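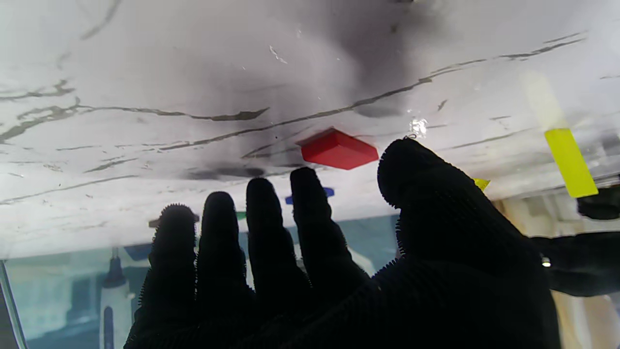 Ticket 777: right hand hesitates on small blocks
Opened by: Yogesh Shukla
Date: 14 Apr 2022
Status: open

Hi all, me again! I'm still trying to get the Kikel hands to tidy up small stuff, and the right one keeps stopping short of the piece when I run the pick routine. It isn't a crash and there's no error in the log, it just hovers there like it's thinking about lunch. Fingers open, then nothing for 9 seconds, then it goes again.

Setup is the usual bench with the marble-print top, black knit gloves on both hands, Zultholm controller on the August firmware. Five blocks: red, blue, green, dark brown and the little yellow one.

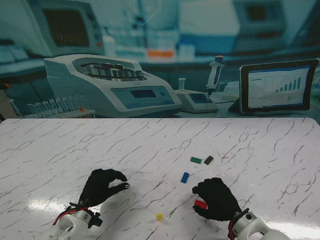 First thing I tried was lowering the grip threshold from 4,000 to the Ukwood default. Red got a lot better after that (yay!). Yellow is the pain, because it's so much smaller and the glove fingertips are fuzzy, so I suspect the contact reading gets mushy. I also swapped the glove cuffs and saw no change.

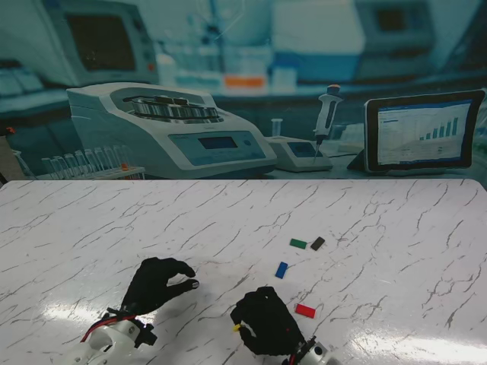 After 3 restarts I'm leaning toward the glare. The tabletop is shiny and my lamps throw big bright patches on it. Miettinen support said to try a matte sheet, so that's next.

My sister keeps asking when it can put away her kid's toys. Not this year, I told her, and laundry is way further off! Could someone send me the old calibration file for the right thumb?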